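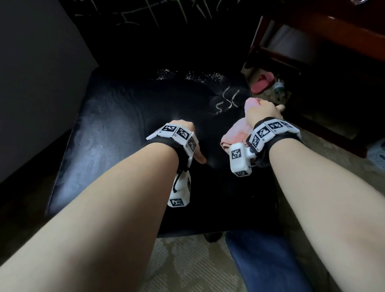
1月って、どうしてこんなに家のものが気になるんでしょうね。

年末は年末で「大掃除しなきゃ」と言いながら結局ほとんど何もせず、年が明けてクリスマスの飾りを箱にしまって、がらんとした部屋を見回したとたんに、あれもこれも目につくわけです。壁のスイッチのまわりの黒ずみとか、引き出しの取っ手がゆるんでいるのとか、あと革のもの。うちは革のものがわりと多くて、冬は乾燥するのでどれも顔色が悪い(革に顔色があるのかは知りませんが、あるんです、見ていると)。

というわけで今日は、中古の家具と暮らしている話をだらだら書きます。前に「ソファどこで買ったんですか」とコメントをもらって、そのうち書きますと返事したまま放置していました。ごめんなさい!

フィンランドに引っ越してきて13年になります。最初の部屋には備えつけの家具なんて何もなくて、照明すら天井からコードが出ているだけでした。夕方4時にはもう真っ暗になる季節に、スーツケースの上にノートパソコンを置いて、その明かりでごはんを食べたのを覚えています。パンと、あとなんか魚の缶詰。おいしくなかったな。

次の日にあわてて家具屋さんに行って、新品の安いテーブルと椅子をひとそろい買いました。これがまあ、見事にすぐガタガタになりまして。椅子の脚のネジが、締めても締めてもまたゆるむんですよ。木くずを固めた板にネジを直接入れてあるから、一回穴が広がるともう効かない。爪楊枝とボンドを詰めてごまかして、2年使って、最後は座ったときに「みしっ」じゃなくて「ぱきっ」と言ったのでお別れしました。

それ以来、大きい家具はほぼ中古です。

中古がいいよ、という話をすると、エコだから?とか、お金が浮くから?とよく聞かれるんですけど、私の場合はもうちょっと情けない理由で、傷を気にしなくていいからです。新品のテーブルを買った最初の週って、コップを置くだけで緊張しませんか。私はします。コースターを敷いて、その下にさらに布を敷いて、人が来ると「あっ、そこは」とか言い出す。感じ悪いですよね。その点、最初から輪じみのあるテーブルは気が楽です。ひとつ増えてもどれが自分のつけたやつか分からないし。

よく行くのは、駅の裏のPondiaという中古家具の店です。看板が小さいうえに入り口が中庭側なので、私は最初の一回、建物のまわりをぐるっと二周しました。中は細長くて、手前に食器と小物、奥に行くほど家具が大きくなっていって、いちばん奥に行くと洋服だんすが壁みたいに並んでいます。そしてものすごく寒い。夏でも寒い。冬に行くときはコートを脱がないほうがいいです。

ここの店主がEetu Saarinenさんといって、口数の少ない人なんですが、椅子の話になると急に止まらなくなります。最初に行ったとき、私が椅子の座面を眺めていたら、黙って寄ってきて椅子をひょいと逆さにしたんですよ。で、「上は見なくていい。下を見て」と。

これがすごく勉強になりました。座面の裏とか引き出しの奥とか、人に見せるつもりのない場所って、作りの良し悪しがそのまま出ているんですね。角に補強の木が入っているか、ネジなのか接着剤だけなのか、途中で誰かが直した跡があるか。直した跡があるのはむしろ歓迎、とSaarinenさんは言います。直してまで使いたかった人がいたってことだから、と。それを聞いてから、変なところに釘が打ってある椅子にちょっと優しい気持ちになるようになりました。釘が飛び出ていて服が引っかかるやつは別ですけど。

それで覚えたことを、せっかくなので書いておきます。

まず、におい。引き出しは全部開けて、顔を突っ込んでください。恥ずかしがらずに!たばこと、かび、それから防虫剤。木のたばこのにおいは、私はいまだに抜けたためしがありません。重曹も置いたし、コーヒーのかすも置いたし、ベランダで一夏干したこともありますが、雨の日になるとふわっと戻ってきます。防虫剤のほうは、時間をかければだいぶ薄くなりました。

それから、ガタつき。椅子はとにかく座る。座って、後ろに寄りかかって、左右に体を揺する。四本の脚のどれかが浮くのは床のせいかもしれないので、場所を変えてもう一回。接合部がぐらぐらするのは、木工用ボンドとクランプがあれば自分で直せることが多いです。ただ、前の人がもう変な接着剤でくっつけていると、それを削り落とすところから始めないといけなくて、これが本当に面倒くさい。私は一脚だけやって、もう二度とやるまいと思いました(翌年またやりました)。

サイズは、測る。これは声を大にして言いたい。家具そのものだけじゃなくて、玄関のドアと、階段の曲がり角と、エレベーターの中も。うちの建物のエレベーターは1930年代の狭いやつで、大人が二人乗ると気まずいくらいなんです。一度、食器棚を買って、運んでもらって、玄関ホールで全員が無言になったことがあります。けっきょく上下に分解できるタイプだったので事なきを得ましたが、あのときの運送屋のお兄さんの目は忘れられません。

個人から買うときは、Movutdenというアプリを使っています。日本のフリマアプリと似た感じですが、家具は送らずに取りに行くのが基本です。で、これがですね、楽しいけど危ない。夜中に布団の中で見ていると、何でも欲しくなる。検索の範囲を広げすぎて、300キロ先の農家の納屋にある長椅子に夢中になったこともありました。メッセージを送る寸前まで行って、いや待って、どうやって持って帰るの、車もないのに、と我に返って寝ました。朝になって写真を見直したら、思っていたほどかわいくなかったです。夜の判断は信用しないこと。

取りに行くのも好きなんですよね。普段なら絶対に入らないよそのお宅の玄関に立って、この棚には何を入れていたとか、おばあちゃんがどこで買ったとか、そういう話を聞かせてもらうのが。私のフィンランド語はいまだに怪しいので、半分くらいは勘でうなずいていますが、それでもコーヒーを出してくれる人がいたりして。逆に、ドアを開けて無言で棚を指さして、お金を受け取って、無言でドアを閉めた人もいました。それはそれでこの国らしくて、私はけっこう好きです。

さて、ソファです。コメントの人、お待たせしました。

うちの黒い革のソファは、Pondiaの奥の奥、洋服だんすの壁の手前に斜めに押し込まれていたものです。値札は218ユーロ。ソファとしては安い。でも私の中古予算としては、かなり高い。三回見に行きました。一回目は座って、二回目は裏をのぞいて(教わったとおりに!)、三回目は夫を連れていって、二人で並んで座ってみて、どちらもしばらく立ち上がらなかったので決まりました。

ひとつ失敗したなと思うのは、買った最初の冬に暖房の真横に置いたことです。レイアウト的にはそこがいちばんしっくり来たんですよ。窓も見えるし、本棚にも手が届くし。でも、こちらの暖房は窓の下のパネルがずっとじんわり熱を出しているタイプで、気がついたら暖房側のひじかけだけ、かさかさの肌みたいになっていました。爪でなぞると白く跡が残るくらい。あわてて離しましたが、そこだけ今でもちょっと硬いです。革の家具を暖房のそばに置いている方、どうか今日のうちに動かしてください。

革の手入れも、最初は何も分からずにやっていました。やりがちなのがウェットティッシュ。私もやりました。さっと拭けて気持ちいいんですけど、アルコール入りのものだと表面の色が持っていかれることがあるんですね。うちの場合はソファじゃなくて椅子のほうで、座面の端にぼんやりした薄い丸ができてしまいました。今は猫の形のクッションをのせて隠しています。

いまの私のやり方は、とてもゆるいです。普段はやわらかい布で乾拭きするだけ。着古したTシャツやタオルを切ったもので十分です。縫い目のところはパンくずがたまるので、先に掃除機のブラシでそっと吸っておきます。べたつきが気になったら、水でぬらして、これでもかというくらい固くしぼった布で拭いて、すぐに乾いた布で追いかける。クリームは年に二回、暖房が入る前の秋と、いちばん乾く1月だけ。

クリームはCusardのものを使っています。Saarinenさんの店のレジ横に積んであったのを勧められるままに買って、それきり浮気していません。平たい缶で、ふたが固くて、毎回スプーンの柄でこじ開けています。においは、なんだろう、子どもの頃の下駄箱と、はちみつを混ぜたような。夫は嫌がりますが、私は好きで、塗り終わったあとの布をしばらく捨てられません。

コツというほどでもないけど、量は少なく。ほんとに少なく。最初のとき、かわいそうなくらい乾いて見えたので、たっぷり飲ませてあげようと思ってべったり塗ったんですよ。そうしたら三日くらいぺたぺたして、その間ずっと床に座るはめになりました。しかも白いセーターで寄りかかったお客さんがいて……その話はやめておきます。あと、必ず裏とか目立たないところで試してから。ここでもまた裏です。

塗ってからしばらく置いて、乾いた布でもう一回なでるように拭くと、すっと落ち着きます。私はこの「しばらく」の間に家を出てしまうことにしています。家にいると、うっかり座るので。

行き先はたいてい角のMägiです。喫茶店というか、パン屋の奥に席がちょっとあるだけの店なんですが、ここのカルダモンのパンが、冬は特においしい。砂糖が粒のままのっていて、かむとじゃりっとします。この時期は窓がくもって外がぜんぜん見えなくて、誰かがドアを開けるたびに冷たい空気と雪のにおいが入ってくるんですよね。窓際の席の椅子がひとつだけ形が違うのが前から気になっていて、このあいだ店の人が見ていないすきに、ちょっと座面の裏をのぞいてしまいました。角に補強の木、入ってました。いい椅子でした。

もう完全に癖です。友だちの家に呼ばれても、まずテーブルの裏をなでてしまう。先月は友だちの子どもに「なにかおとしたの?」と聞かれました。しかも一緒に探してくれました。

中古のよくないところも書いておかないと公平じゃないですね。まず、欲しいときに欲しいものがない。うちは玄関に置く細い台をもう一年以上探していて、その間ずっと鍵は本の山の上です。それと、統一感が出ない。うちの食卓の椅子は全部ばらばらで、高さも違うので、座る場所によってお皿までの距離が違います。背の高い夫がなぜかいちばん低い椅子を気に入っていて、膝が余っています。本人がいいならいいんですけど。

あと、手放しにくくなること。これは予想していませんでした。安く買ったものなら気軽に手放せると思っていたのに、脚を削って、ボンドを入れて、油を塗って、としているうちに、だんだん捨てられなくなってくるんです。納戸には座れない椅子がひとつあります。背もたれがきれいだったから連れて帰ってきたやつで、座面を張り替えるつもりで布も買ってあって、その布もまだ納戸にあります。夫はあれを「永遠の来客」と呼んでいます。春になったらやります。去年の春も言ったなあ。

そうそう、革の手入れのついでに古いブーツにもクリームを塗ったら、これがよかったです。塩まじりの雪で白く粉をふいていたのが、ちゃんと黒に戻りました。靴の場合は、先に塩を落とすのを忘れずに。お酢をちょっとだけ水に入れて、布で軽くたたく感じで。玄関がしばらくお寿司屋さんみたいなにおいになりますが、換気すれば消えます。マイナス15度の日に換気するかどうかは、それぞれのご判断で。

次は食卓の椅子の脚の裏に貼るフェルトの話をしたいです。市販のシールのやつ、すぐはがれてきませんか?うちは今、三種類を脚ごとに貼り分けて様子を見ているところです。いいのをご存じの方がいたら、コメントで教えてください。細い玄関台の情報も、引き続きお待ちしています。幅はせまければせまいほどうれしいです!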